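Unit 5 Handout: Keeping Heat Where You Want It
Introduction to Building and Equipment Care
Instructor: Lai-ching Kong

Read this before the Saturday session. Bring it with you, since the worksheet refers to the section numbers.

5.1 What this unit covers

Unit 4 dealt with how buildings lose heat. This unit deals with the opposite problem, which is how to get heat out of a place where it builds up. The same three ways of moving heat apply. You will use them for an attic, a closet, a kitchen cabinet with a refrigerator in it, and a box of electrical parts. The math is the same each time. The sizes change.

By the end you should be able to look at a space, say where the heat comes from, say where it leaves, and decide whether the path between the two is good enough.

5.2 Review of terms

Conduction is heat moving through a solid, or between two solids that touch. A pan handle gets hot by conduction.

Convection is heat carried by a moving fluid. In this course the fluid is nearly always air. If the air moves by itself because warm air rises, we call it natural convection. If a fan moves it, we call it forced convection.

Radiation is heat leaving a surface as infrared. It needs no air. A dark roof on a clear night cools partly by radiation.

Heat load is the rate at which heat is put into a space, in watts. Almost all the electricity used by a device inside a closed room ends up as heat in that room. A 70 watt lamp is a 70 watt heater as far as the room is concerned. Students lost points on this in the March quiz by trying to subtract the light. Light that stays in the room is absorbed by the walls and turns into heat too.

Free area is the part of a vent that air can get through. See 5.5.

5.3 The basic path

Every cooling arrangement that uses outside air has four parts:

Inlet: where cool air comes in
Source: the thing giving off heat
Route: how the air gets from the inlet, past the source, and on to the outlet
Outlet: where warm air goes out

If any part is missing, the others don't do much. The most common fault is a good inlet and a good outlet on the same side, close together. Air takes the short way between them and the source sits in a pocket of still air. This is called short-circuiting, and it has nothing to do with electricity.

The second most common fault is an outlet with no inlet. A fan can't push out air that isn't being replaced. In a tight room the fan will run, make noise, and move very little. Open a door an inch and listen to the sound change.

5.4 Natural convection and height

Warm air is less dense than cool air, so it rises. The force that drives the flow depends on two things: the temperature difference between inside and outside, and the vertical distance between inlet and outlet. Double the height and you double the driving pressure. The flow goes up by less than that, roughly with the square root, because friction at the openings rises as air speeds up.

Practical results:

Put the inlet low and the outlet high.
Make the two openings close to the same size. Enlarging only one gives a small gain.
A shallow space, such as a shelf with a low ceiling, gets little help from natural convection. Plan on a fan or a smaller heat load.

The Boltley house, which you saw in the slides for Unit 2, has an attic with soffit vents along both eaves and a ridge vent on top. Before the insulation work, the soffit vents were open. Afterward several bays had batts pushed right up against the roof deck, and the air route was closed although both sets of vents looked fine from outside. The fix was a baffle in each blocked bay. No new vents were cut.

5.5 Free area

A vent has a face size, which you can measure with a tape, and a free area, which is smaller. Louvers, mesh, and the metal between holes all take away space. For a plain louver the free area may be half the face. Insect screen takes away more, and dust takes away more again over time.

Free area is usually printed on the packaging or listed in the maker's data sheet. If it is not given, estimate it:

Free area = face area x open fraction

Worked problem. A closet door has a grille with a face area of 600 square centimeters. The open fraction is one half. What is the free area?

600 x 0.5 = 300 square centimeters

If the grille is then backed with a filter cloth, the number no longer holds and you need the pressure drop of the cloth. We will not do that calculation in this course. Know that it matters.

Small holes compared with large ones: for the same total free area, many small holes resist the flow more than a few large holes, as more of the air is rubbing against an edge. Small holes are still chosen in many cases. They keep out insects, fingers, and dropped screws, and in metal boxes they also help keep in radio noise.

5.6 Forced convection

A fan rating is given in free air, with nothing in the way. Installed flow is always lower. For rough planning in this course, use 6 tenths of the rated flow unless the problem tells you otherwise.

The air temperature rise through a space is found from:

Rise (°C) = heat load (W) / (1.2 x flow in liters per second)

The 1.2 is the heat carried by one liter of room air per degree. It is good enough for indoor work near sea level.

Worked problem. A cabinet has a heat load of 600 watts. The installed fan flow is 70 liters per second. Find the rise.

600 / (1.2 x 70) = 600 / 84 = about 7 °C

So if the room is at 24, the air leaving the cabinet is near 31. The parts inside will be hotter than the air leaving. Don't mix up the two. The formula gives you the air temperature only.

5.7 Vents in equipment boxes

Everything above applies on a small scale. Sheet metal boxes for electrical and computer equipment are cooled mainly by air. Look for the inlet, source, route, and outlet as you would in an attic. Openings are often found in places that seem to have another job, such as blank covers and the area around connectors.

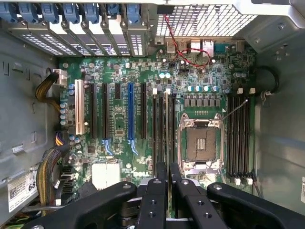
Fig. 5-3. Inside of a desktop computer tower. Note the perforated slot covers and the fine square mesh of the larger grille.

Three points for equipment boxes:

Leave blank covers in place. Taking one out makes a larger hole, but it may give air a shorter way through and leave the far end of the box with none.

Keep the back of the box away from the wall. A hand's width is a fair minimum where the maker gives no figure.

Clean the inlet side first. Dust collects where air comes in. With the power off and the cord out, vacuum the outside of the mesh before you open anything.

5.8 Case for discussion: the Sterketum storeroom

The Sterketum building has a storeroom with one interior door and no window. A chest freezer and a dehumidifier run in it all year. Staff reported that the room was always warm and asked for a larger dehumidifier.

A dehumidifier gives off all the electricity it uses as heat, plus the heat released when water vapor condenses in it. A larger unit would have made the room warmer. The freezer then runs longer, which adds more heat. In the end the door was swapped for a Trukwood louvered door, with a second grille set high in the opposite wall opening onto the corridor. The dehumidifier stayed.

Questions to prepare:

a) Draw the four parts of the path before and after the change.
b) Why was the grille placed on the opposite wall?
c) The corridor is heated in winter. Is the heat from the storeroom wasted?
d) What would happen if boxes were stacked in front of the lower louvers?

5.9 Common mistakes on the worksheet

Using face area in place of free area.
Using the rated fan flow without the reduction in 5.6.
Giving a temperature rise as a final temperature. Add the room temperature first.
Leaving out units. One mark off each time.
Drawing arrows on the vent and none inside the space. I want to see the whole route.

5.10 Reading and next unit

Read the chapter on ventilation in the course packet, pages marked with a V. The section by Ikeda on stack effect is optional, though it has the clearest drawings. Unit 6 covers moisture and will use the freezer and dehumidifier numbers again, so keep your answers to 5.8.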